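Household Guidance: Can a Machine Make the Bed Yet?

Readers of the Vellcombe household pages ask each October whether a robot could take over the bedroom. The present advice is to plan as though it could not. Floors are largely solved. Bedding is harder, as cloth changes shape each time it is touched.

Those considering a trial should observe the following.

Clear the mattress first. Books, boxes and bolsters should be put away by hand before any cover is straightened.

Move lamps with thin stems well away from the headboard. A two-fingered gripper can hold a narrow pole, but a lamp should be unplugged before a machine handles it.

Allow four attempts at any one task, then finish it yourself.

Keep children and pets out of the room while an arm is powered.

Budget with care. The Skoltier hire scheme costs £320 a month, or £3,840 a year. Outright purchase through Brasow starts at roughly £4,000, before fitting.

For workshops, the same rule applies: rigid parts in known places may be given to a machine, and rags and dust sheets should stay with staff.

Simulated bedroom trials, with a red lamp beside the bed:
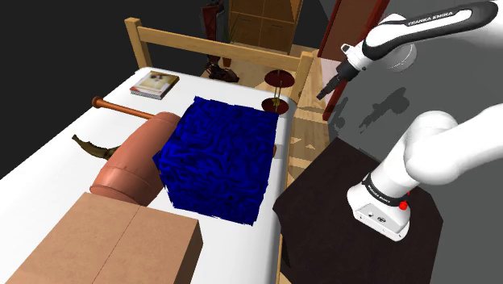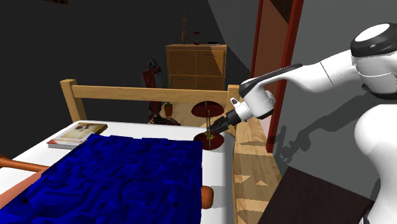

Ansel Pruitt

Related items
Folding a fitted sheet
Storing winter blankets
Choosing a robot floor cleaner

Contact us | Copyright Vellcombe | Back to top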